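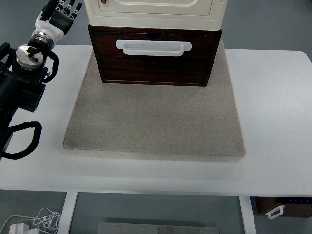
Fig. 1. A unit with a dark brown wooden drawer and a white recessed handle, standing on a mat.

Filed under: Home Skills > Furniture Care > Course notes

October, course office, Fonseca Evening Classes

Session 4: Drawers that stick, sag or won't shut

These notes go with the Friday class. Bring them with you, as we'll be filling in the gaps on the bench. If you missed Session 3 (hinges), you can still follow this one, but read the part on screws first.

1. How a drawer is put together

A plain wooden drawer has a front, two sides, a back and a bottom. The bottom is usually a thin sheet that slides into a groove cut along the inside of the sides and front. In older pieces it is often solid wood, with the grain running from side to side. In newer ones it is plywood or hardboard.

The drawer travels on runners. In old furniture the lower edges of the sides rub on strips of wood fixed inside the carcass. From the middle of the last century onwards you find more side-hung drawers, where a groove in each side fits over a batten. Metal runners came into ordinary bedroom furniture later, and are covered in Session 5.

Words to know: carcass (the outer box), runner (what the drawer slides on), kicker (the strip above that stops it tipping when pulled out), stop (the small block that decides how far in it goes).

2. Finding the fault

Empty the drawer before you do anything else. Pull it right out and look at the lower edges of the sides. Shiny patches show where it has been rubbing. Look at the runners with a torch and feel along them with a finger. A groove worn into the runner is the commonest fault in anything over 30 years old.

Next, check that the drawer is square. Measure from corner to corner both ways across the top. If the two figures differ, the drawer is racked and a joint has probably let go. Check the carcass opening in the same way. A chest on an uneven floor can twist enough to jam a sound drawer, so try a wedge under one foot before you reach for a plane.

Damp is the other usual cause. Wood swells across the grain and hardly at all along its length, so a deep drawer suffers more than a shallow one. If it only sticks in wet weather, leave it until a dry spell and see what happens. Take wood off in a wet month and you may have a loose drawer by summer.

3. Repairs

Sticking, no wear. Rub candle wax or beeswax along the lower edges of the sides and along the runners. Don't use oil. It soaks in, raises the grain and collects dust.

Sticking, high spot. Mark the shiny patch in pencil. Sand with 120 grit on a block, then 240, and finish with 300 or the nearest you have. Try the drawer after every few strokes. Wax when done.

Worn runner. If the runner is screwed on, take it off and turn it over. If it is glued, plane it flat and glue a thin strip of hardwood on top. Clamp, and leave overnight.

Loose joint. Scrape out the old glue. New glue won't hold on top of it. Knock the joint together with a mallet and a scrap block, check the corners again, clamp.

Sagging bottom. Slide it out from the back (there may be a pin or two to pull first), turn it over and slide it back in. If it is split, cut a new one. Our practice drawer needs a panel 32 cm by 23 cm, and the blanks are in the rack by the door.

Goes in too far. The stop is missing. Glue a new block to the rail, with the drawer front held flush while you mark the position.

4. Handles

Loose handles are nearly always a stripped hole. Pack it with a matchstick and wood glue, let it dry, trim flush and drive the screw again. If you are changing handles, measure between the centres of the screw holes and buy to that.

5. Before next time

Choose one drawer at home and write down what is wrong with it, with both corner measurements. Read pages 30 to 32 of the course booklet. Dust masks are supplied, aprons aren't.

More from this course
Session 2: Glues and how long to clamp them
Session 3: Hinges and stripped screws
Session 5: Metal runners
Session 6: Waxing and simple finishes
Tool list for beginners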